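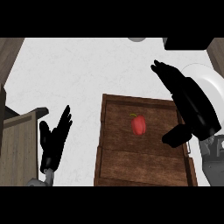 Prurar Kitchen Pack, reviewed after a summer of use
2024-08-12

I have been putting off writing this one up, mostly as I kept finding another corner of the pack I wanted to try first! Prurar sells it as a set of simulated rooms and props for people gathering two-handed demonstrations, and at 300 pounds for a yearly seat it isn't a casual buy for a small group like ours at Denham.

The props are what won me over. The bell pepper is a lovely thing, all glossy lobes and a little green stem that curls over at the top, and it sits upright in its wooden crate looking good enough to slice. The crate has a proper grain and raised rims, and those rims matter more than you'd think, as a careless hand catches them on the way in (mine did, for most of the first week). I grew rather fond of the pale streaky floor too, though I'd have liked a few more to choose from.

We recorded 3,000 episodes of reaching into the crate and lifting something out, and kept 2,000 of them. Most of the ones we threw away were my own fault: long pauses while I made up my mind, or fingers closing too early. Playback is quick, trimming is easy, and you can tag an episode as you go, so the sorting was far less of a chore than it was with Tan, the pack we had before.

Now for the grumbles. Contact between fingertips and round objects is a bit slippery on the default settings, and the help pages say very little on how to change them. Randomised placement also bunches things near the middle of the crate, so we ended up writing our own spread. Export to Usley format worked first time, bless it, but leaves out the finger joint names.

I'd give it 4 out of 5, and we've renewed our seat for another year.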